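Grondton Public Library — Building and Systems Working Group
Minutes of the regular meeting, 2025-08-12 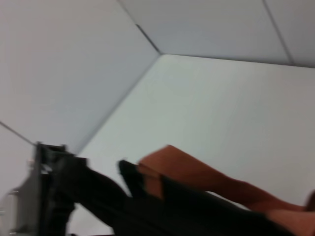
Present: Decha Intarasuk (chair), Efraín Mosquera (facilities), representatives of circulation, technical services and the children's department. Minutes taken by technical services.
Apologies: reference desk.

1. Minutes of the previous meeting

The July minutes were accepted with one correction. Under item 4, "return air temperature" should read "supply air temperature." The corrected copy replaces the one on the shared drive.

2. Matters arising

2.1 Book drop hinge. Replaced. Closed.

2.2 Public printer release station. Circulation reported that the station still logs out between the payment screen and the print queue. The vendor has asked for a log file covering a full day of use. Circulation to export the log and send it. Open.

2.3 Key register. Facilities has reconciled the register against the key cabinet. Two keys to the lower stack were recorded under the old numbering. Both have been retagged. Closed.

2.4 Staff entrance door closer. Adjusted in July, and again last week. The door latches on a slow close but not when the vestibule door is open at the same time. Facilities will raise the latching speed a further quarter turn and check it with both doors in use. Open.

3. Humidity in the lower stack

3.1 Facilities presented the logger readings for the lower stack. The set point is 40 percent relative humidity. Readings held near the set point on weekdays and drifted upward overnight from Saturday to Sunday, when the air handler runs on the reduced schedule.

3.2 Technical services asked whether the drift was real or a logger fault, given that the logger on the east wall was moved during the shelving work. Facilities replied that the east and west loggers show the same pattern, with the east logger reading 2 points higher throughout. A constant offset suggests calibration. The weekend drift is common to both and should be treated as real.

3.3 Discussion of the reduced schedule. The schedule was set when the lower stack held only bound newspapers and government documents. The local history collection was moved down after the roof repair, and it includes photographic prints and a quantity of maps stored flat. The group agreed that the schedule should be reviewed on the basis of what is now stored there.

3.4 Three options were considered:

(a) Return the air handler to the full schedule on weekends. Simple to do, reversible, and the most expensive to run.

(b) Keep the reduced schedule and place a portable dehumidifier at the map cases. Requires a drain line or manual emptying. There is no floor drain in that part of the stack, and the building is closed on Sundays.

(c) Keep the reduced schedule but add a humidity override, so that the air handler starts when the reading passes a limit and stops when it falls back. Requires a change to the controller program.

3.5 Technical services preferred option (c) but noted that the limit should be taken from an average of both loggers. A single sensor near the stair door would start the unit every time the door was propped for a book truck. Facilities agreed, and added that a minimum run time of 30 minutes would be needed to prevent short cycling.

3.6 Agreed: option (a) as an interim measure from this weekend. Facilities to obtain a quotation for option (c) from Lengyel, the controls contractor. East logger to be sent for calibration once the spare is in place.

3.7 Technical services recorded its view that the map cases should not have been placed against the outside wall. The chair noted this. Moving them is a matter for the shelving plan and was not discussed further.

4. Catalog migration to Muvumum

4.1 Technical services reported on the second test load. Bibliographic records loaded in full. Item records loaded with exceptions, mostly of two types: items with a temporary location that no longer exists, and items with a price field containing text.

4.2 Temporary locations. Most of the affected items carry the code for the former display shelf. The code was retired but never removed from the items. Circulation will run a list, check the shelves, and clear the field in the present system before the next load. Items that cannot be found will be set to missing in the usual way.

4.3 Price field. The present system accepts any characters in this field. Muvumum accepts a number only and rejects the whole record if it finds anything else. Entries such as "gift" and "set" will be moved to the staff note and the price left blank. Technical services has written the conversion and tested it on a sample. The children's department asked whether a blank price would stop a replacement charge being raised. It will not. The default for the item type is applied.

4.4 Hold queues. The test load preserved the order of holds but not the pickup location where the patron had changed it after placing the hold. The original location was restored in each case. The vendor has confirmed this as a fault in the extract and has promised a corrected version. The chair asked that the next load not be scheduled until the corrected extract has been received and run on our own data.

4.5 Checkout history. Patrons who have opted in will keep their history. Patrons who have not opted in have no history to migrate. Circulation asked for a short statement for the desk, as the question is coming up often. Technical services to draft.

4.6 Receipt printers. The new software prints a longer slip than the old one, with the header repeated at the foot. The footer can be turned off in the template. Circulation would like the due date in larger type and at the top. Technical services will try this on one desk printer and bring a slip to the next meeting.

5. Shelving in the children's room

5.1 The children's department has received a revised layout from Sturer for the picture book area. The revised layout lowers the freestanding units by one shelf and widens the aisle nearest the story corner.

5.2 Capacity. Lowering the units reduces shelf length. The department proposes to absorb this by weeding duplicates of older series and by moving the board books into bins. Technical services asked for notice before any large withdrawal, so that deletions can be made in one batch ahead of the migration and not carried across.

5.3 Anchoring. Facilities asked whether the lower units still require floor anchors. The drawing shows anchors on the end units only. Facilities is not satisfied with this — the intermediate units are on casters in the parts list but are drawn with fixed feet. Clarification to be sought in writing before the order is confirmed.

5.4 Lead time. Sturer quotes 15 working days from confirmation. The department would prefer delivery on a closed morning. Facilities noted that the freight elevator is too shallow for the assembled end units, so these will have to come up in parts or through the front doors.

5.5 Agreed in principle, subject to 5.3.

6. Network closet

6.1 Facilities reported that the battery backup in the upper network closet failed its self-test in July. The unit still carries the load but its run time is not known. The batteries are past the replacement date on the label.

6.2 The group discussed replacing the batteries or the whole unit. The management card in the present unit no longer receives updates and cannot send mail through the current server. The chair favored replacing the unit. Agreed, provided it can be met from the equipment line.

6.3 Technical services asked that the changeover be done before opening, with the public catalog stations shut down first. Facilities to give two days' notice.

7. Other business

7.1 Microfilm reader. The focus knob slips. The children's department has the small hex keys and will return them to the tool drawer.

7.2 Signs. The sign at the top of the rear stairs still gives the old closing time. Circulation to replace.

8. Actions

Mosquera: weekend schedule change; Lengyel quotation; spare logger and calibration; door closer; written query to Sturer on anchors and casters; battery backup.
Circulation: printer log; temporary location list; rear stairs sign.
Technical services: desk statement on checkout history; receipt template trial; batch deletion dates to the children's department.
Children's department: list of proposed withdrawals; hex keys.
Intarasuk: confirm balance of the equipment line; write to Muvumum regarding the corrected extract.

Next meeting to be set once the date of the third test load is known. The chair will circulate it.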